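4/28/21 -- bench notes, equipment planning

Spent most of the morning with Corentin going over the gripper budget again, and I think we are finally close to something we can send upstairs without blushing. The Harance quote came back at $1,865 for a second hand-held unit with the mount included, and Lefèvre wants $155 for each spare pair of fingers. I had hoped for less on the fingers, but Albane reminds me (kindly, as always) that I said the same thing in February and then ordered them anyway.
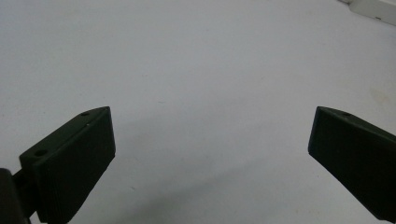

Glykeria Tsoukalas

The dark green fingers have the small round hole near each tip, and I'd like to keep that on whatever we order next, so that Romain can go on trying his pad covers without drilling anything himself. He asked for 2 spare pairs. I put down 2, and he looked so pleased that I almost wrote in another!

I also set aside $300 for the bench top, which has a faint tan smudge that I'd love to see gone -- a plain pale surface suits us very well, and I see no need to get fancy. Corentin would rather put that money toward shipping. We left it open.

Still to do: ask Harance whether the quote holds through the summer, and find the old Stundside invoice, which I believe is in the blue folder with the Arkham paperwork.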